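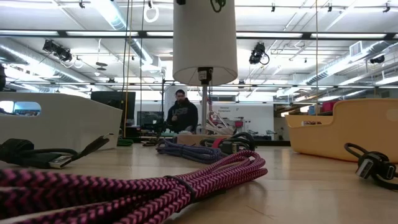

3. Planning and budgeting before you order

Read this section before you sign anything. The Grultow two-arm cell is quoted as a single line, and that line covers the arms, the grippers, the controller and one day of our fitter's company. It does not cover the things the arms will pick up, the bins they will put them in, or the bench everything stands on. Cable sorting looks like the cheapest job you could give it, until you price a table's worth of braided USB leads, a pink one as thick as a plait among them, with white and yellow bins to match. Buyers who budgeted to the penny for the arms have been known to go begging round the office for chargers.

3.1 Working out the order

1. Measure the room first. The cell needs floor on all sides, including the side you were hoping to push against the wall.

2. Decide on one arm or two. Two arms cost less than twice as much as one and argue with each other more than twice as often.

3. Add the Murness bench kit (frame, top and mounting plates) at £391. You may use your own bench if it doesn't wobble. It wobbles.

4. Add the consumables pack at £56. It contains straps, ties and finger pads, all of which leave the building in people's pockets.

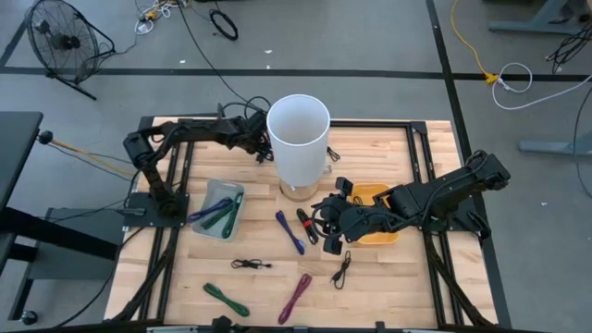

5. Allow for power. Each arm has its own supply, the controller has another, and whatever you plug in to keep the room bearable in July will want a socket too. Have the sockets put in before delivery. An electrician called out afterwards charges as if he knows.

6. Put aside £338 for the first year's spares. If you don't spend it, carry it over and tell no one in accounts.

NOTE: Prices are those in force on June 17, 2023 and exclude VAT and carriage. Carriage to upper floors is quoted separately, once we have seen the stairs.

CAUTION: Do not order bins by colour alone. Check the height against the reach table in section 5. A gripper that can't clear the rim will keep trying, and the bin will lose.

3.2 Trial period

Starnmont lends a cell for 17 days against a deposit. Use your own cables, tangled the way yours get tangled, and let the people who will run it do the sorting.

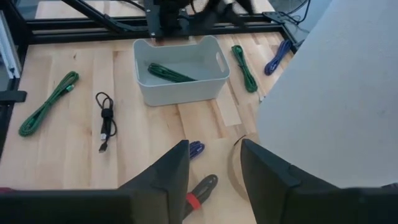

Valdebenito wrote to us after their trial that the arms had been the easy part to cost, and that they wished they'd put staff hours on the sheet from the start, as resetting the table between runs took up most of an afternoon. We have added a row for this to the planning sheet at the back of the manual. Fill it in with a realistic number, then ask whoever will be doing the resetting and write down theirs.

3.3 Before you send the order

1. Check the delivery address against the room you measured.

2. Confirm who signs for the crates.

3. Keep the crates. Returns in any other packing are refused.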